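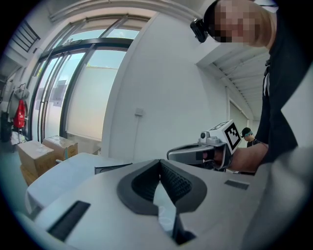 Week 6: Holding the gripper yourself

Notes for Intro to Robot Learning, Koltcombe Technical College
Usha Murthy, updated 24 Mar 2026

Hi all! I typed these up from my own scribbles, so they follow the order I talked in, more or less. Bring them to the lab, because I'm not going to repeat the part about markers three times like I did last year.

So far we've moved the arm with a joystick, and you've all seen how painful that is (sorry again to the Pringle group, who spent an entire session on one spoon). This week we leave the arm parked and pick up the hand-held grippers. You squeeze the handle, the fingers close, the camera on your gripper records what it sees, and later we try to get a policy out of it. You already know how to use your hands, and that's really the whole attraction – we want your ordinary, slightly lazy, well-practiced way of doing a job.

What the marker is doing

The printed cube on top of the gripper has a black and white pattern with a thick black border. Software that knows the pattern and its real size can look at the corners in a picture and work out where the cube sits and which way it's turned. Since the cube is fixed to the gripper, that gets you the gripper's pose too, after one fixed offset. Write that offset down! If you swap cubes with another pair, the offset goes with the cube and its mount, and you have to redo the calibration before you record anything.

Two things ruin the tracking. One is covering the pattern, so keep your knuckles below the cube and hold the grip where it's meant to be held. The other is glare. If you're working by the glass doors, turn so that the daylight isn't bouncing straight off the print into the lens.

Wide lenses, and why straight lines bend

The door frames in the big picture on top of these notes are straight in real life, I promise you. A fisheye lens squeezes a very wide view into a circle, and the price is that anything near the rim bows outward. Things close to the lens also look enormous – look at how much room that gray plastic machine takes up compared with the cardboard boxes on the floor behind it.

For learning, the wide view is lovely. The policy gets the target, the room and often the other gripper all at once. For measuring, it's a pain. Use the fisheye calibration in the Zeltel toolkit and please don't use the ordinary pinhole one, even if it runs without complaining. It will run. Your poses will be garbage.

Head cameras

One person in each pair wears the small head-mounted camera. Strap it snug near the temple and then forget it's there. People tend to freeze their necks, which gives us very odd footage, so look at whatever you'd normally look at. Anyone else who may be in view needs to have agreed to it first, including people through an open doorway. Faces get pixelated before the clips go onto the shared drive, and I do that step myself.

Narrow openings

I want everybody to try at least one task with a slot or a gap in it this time. Picking a block off a bare table is easy on us. With a V-shaped opening, the sides can hide the part you care about, soft plastic bends when you push it, and clear plastic barely shows up against some backgrounds. Lean in, go slowly for the last little bit, and if you miss, back out and try again. Keep the misses! Recoveries are some of the most useful clips we have.

How much to record

Each pair should hand in 43 clips of the same task. Last August the summer class ended up with 1131 in total, and when we sorted them by hand nearly 300 had the marker hidden at the moment that mattered. That was a sad afternoon.

Start and stop the recording with your hand still. Change the starting position between clips, and swap roles halfway through.

Before next week

Read chapter 4 of the Ostevberg notes, skipping the proofs unless you enjoy them. Then watch your own clips at half speed and write me a page on where your hand hesitates and what you were looking at right then. Upload it with your calibration file, and put both names on it. Questions can come to me in room 110, door's usually open.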